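Trudlow Play Kitchen Set
README, last changed 4th September

What is in this folder

363 short clips of play kitchen activities at a tabletop: putting a lid on a pot, lifting it off, moving a pot on and off the burner, and putting things away at the end. There are 923 still images to go with them. The toys came from 3 sets, stored under the names Brevovthorpe, Flarnonitz and Santoro after the shelves they were kept on.

Each clip has one line of text in labels.csv. The line says what is to be done and with which item, for example "put the lid on the green pot." Pots are named by color first, then by size if there are two of the same color.
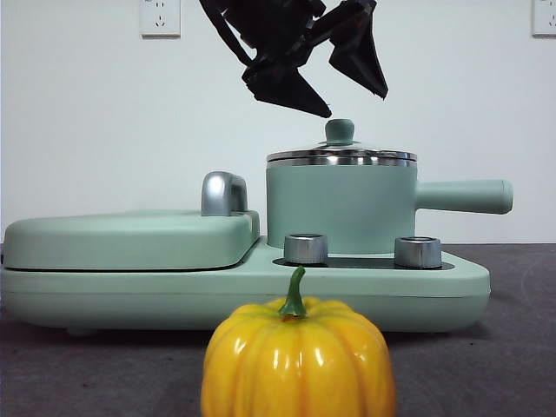 Mint-green pot with lid, on the burner of the toy stove.

Notes on the items

The pot and the stove are close in color, so searching the labels for "green" brings up both. Search for "pot" or "stove" instead. The lid has its own label, "lid," even when it is on the pot. The knob on top of the lid counts as part of the lid. The silver knobs at the front of the burner are labeled "stove knob," left or right.

Known problems

38 clips recorded in August use "pan" where the rest use "pot." These are listed in rename.txt and have not been corrected in labels.csv.

A few Santoro clips have two lines in the label file. Use the second one.

Files

clips/
stills/
labels.csv
rename.txt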